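How a Drum Makes Its Sound

Tap your fingers on a table. Now tap them on an empty cardboard box. The box is louder. A drum works a lot like the box, and people have been making drums for thousands of years.

Most drums have two main parts. The body, also called the shell, is the hollow part that gives the drum its shape. The drumhead is the thin sheet stretched across the opening. Long ago, drumheads were made from animal skin. Many still are, and others are made of plastic.

When a stick hits the drumhead, the head moves down and springs back up. It does this again and again, very fast. These quick movements are called vibrations. If a drumhead moves back and forth 60 times in one second, you hear a very low note. Most small drums vibrate much faster than that, so they sound higher.

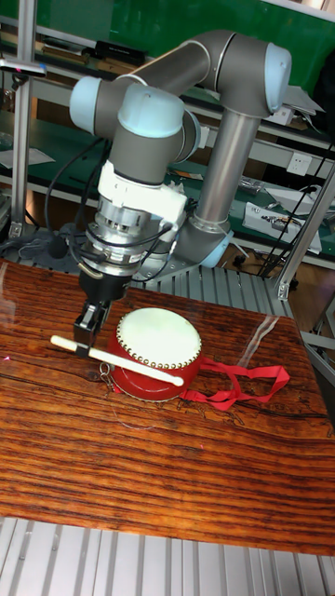 Ostrowski

The small red drum has a pale drumhead with a ring of round studs along its edge. The studs hold the skin to the rim. A drumhead has to be pulled tight before it is fastened, or it will flap and make a dull sound. The red strap is made of fabric.

The stick matters too. A drumstick has a rounded tip so that it bounces off the head. Try to let the stick bounce when you play. If you press it down and leave it there, the vibrations stop and so does the sound - drummers sometimes do this on purpose.

Make your own drum

You will need 4 things: a clean, empty can with smooth edges, a large balloon, a strong rubber band and a pencil. Ask an adult to cut the neck off the balloon. Stretch the rest over the open end of the can and put the rubber band around it to hold it in place.

Tap the balloon with the eraser end of the pencil. Then pull the balloon a little tighter and tap again. The note should be higher.

Now sprinkle a few grains of rice on top and tap gently near the edge. Watch the grains jump - the vibrations are moving them.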